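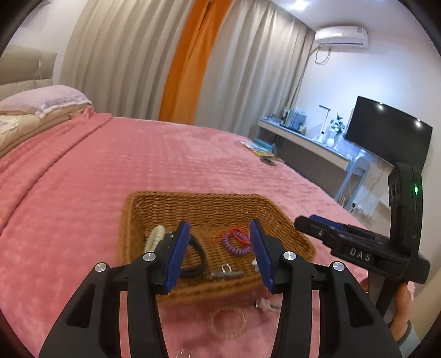 I've been trying to keep wool blankets and fleecy throws decent for years, and most of what I know I learned by ruining one first. The big mistake is heat. A plush throw washed at 30 and dried on a rack stays soft for ages, but one go in a hot tumble dryer and the pile goes stiff and sort of crunchy. Pink ones like mine, under the wicker basket, show every flattened patch too, so I go over the pile with a soft clothes brush once it's dry. Just short strokes, all one way, then back again if it's being stubborn.

Skip the fabric softener! It coats the fibres and they cling together. I put 12 ml of plain white vinegar in the drawer instead — you won't smell it afterwards, I promise — and use less detergent than the bottle says.

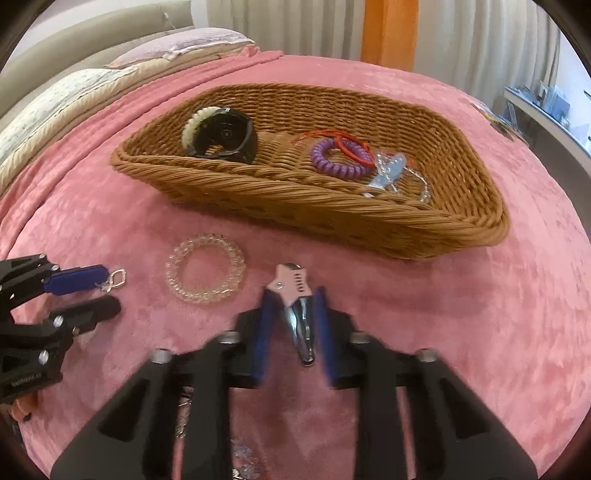 Basket of bits on the bed, hair tie and all.

Wool is fussier. I soak mine in the bath in cool water, squeeze (never wring), then roll it up in a big towel and kneel on it. My old Kuvent blanket has had this treatment every September and it's still the warmest thing in the house.

For storing, a cotton pillowcase beats a plastic bag, and a few cedar balls inside keep the moths off. Give the cedar a light sand when the smell fades. I do mine when the clocks change, otherwise I forget.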